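ok thread on why the pour task has been down, bc people keep asking and I keep typing the same thing in DMs

short version: left wrist cam lost exposure lock and the arm kept driving on garbage. no one hurt, no glass broken. one e-stop.

setup for anyone new. arm reaches for the spigot on a water jar, opens it, fills a cup, closes it. boring on purpose. policy is trained on Mwaipopo, which has a ton of kitchen counters and almost no clear glass. you see where this is going

we'd done 194 runs on this jar. nearly all fine. so we got lazy about watching it, thats on me

run 195 (yes I know) arm goes in, slows down like its supposed to, then keeps coming. Peninah Kirui was on the button and hit it before I even looked up. arm pushed the stand maybe an inch. maybe.

first thing I did was pull wrist views from that afternoon

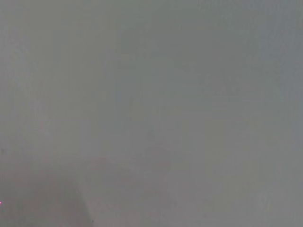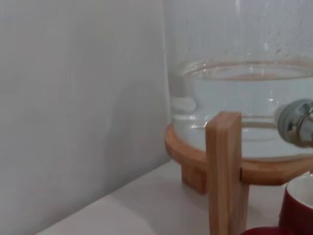

so the policy gets one of those and has a decent idea what to do. gets the other and it has basically nothing. no edges to speak of, just gray

and heres the part that bugs me. it did NOT report low confidence. Clikby (our watchdog) only checks that frames are arriving and timestamps are sane. blank frame, on time = healthy. green light the whole way in

"why didnt the force limit catch it" it would have, eventually. limit was set at 32 N bc the spigot is stiff. 32 is way too much for a jar of water sitting on a stand. I picked that number back in January and never went back to it

also the depth fallback. Flumer is supposed to take over when the rgb is bad. on clear glass the depth just goes straight thru to the wall, so it thought it had room. two bad sensors agreeing with each other, great

what changed so far:
- Clikby now checks contrast on every frame. under the threshold for 2 frames in a row and the arm holds
- force limit way down on approach, only goes up once the grip is confirmed
- glass gets a keepout volume in the planner, typed in by hand, ugly, works

Syafiqah Hartono replayed the old logs thru the new check and it flagged a bunch of ealier runs too. runs we had marked as good. they only finished bc the arm was already lined up when the view went. not a fun meeting

not fixed: why the exposure lock drops at all. swapped the cable, no change. my bet is the driver but I've been wrong on this camera before

going to run 2000 approaches w/ no water and a plastic jar before the glass goes back on. will post the numbers, good or bad

if you run wrist cams near glass pls go check what your watchdog calls healthy. and if you've seen the lock drop on this kind of setup my DMs are open, I have logs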